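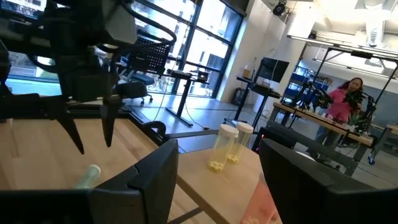 two bottles, white caps, little yellow pills

ok so a thread about packing medicine for a long trip, because I just got home from Erkusau and I did nearly everything wrong the first time I went (that was February, never again)

my first mistake was the weekly organizer. Super cute, seven little doors, and the doors popped open in my bag somewhere over the ocean. I spent my first evening at the guesthouse sorting tablets on a bath towel and guessing!!

so now everything travels in the pharmacy bottles with the labels on. Yes they're bulky. But when the lady at the border desk in Zudis wanted to know what I was carrying, I handed them over, she read the labels, done. Took less time than finding my passport

also ask your pharmacist for the refill EARLY. Mine couldn't fill it until 5 days before I left, and insurance wanted a form for the extra supply, and the form had to come from the doctor, who was on vacation. Start three weeks out if you can

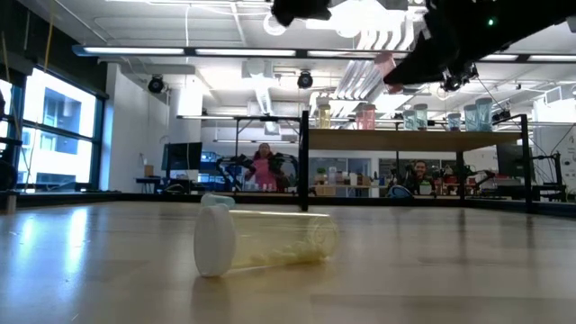
pill bottle on its side

next thing, carry-on only. My friend Oana Ghiță checked hers and her suitcase took 3 days to catch up with her. She ended up paying 300 for a walk-in visit and a replacement prescription, and she had to explain the whole thing with a translation app

if you take something at the same time every day, work out the time change before you go and check the plan with your pharmacist. Mine wrote it on an index card for me and I taped it inside my toiletry bag. I love that woman

little stuff: take a photo of every label. Write down the generic names too, brand names change from country to country. And look up whether your meds are even allowed where you're going, some ordinary ones aren't 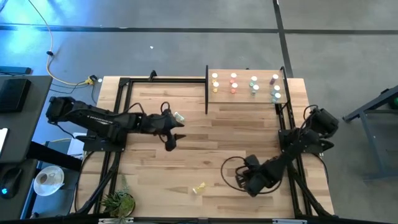

the other thing I'd do again is split the supply, most of it in my backpack and a few days' worth in my jacket, each with its own label. My pharmacy printed a second one for free, I just had to ask

ok that's the thread, I have 19 loads of laundry to do. If you've flown with stuff that has to stay cold please tell me how you did it, my mom is coming with me next time and hers goes in the fridge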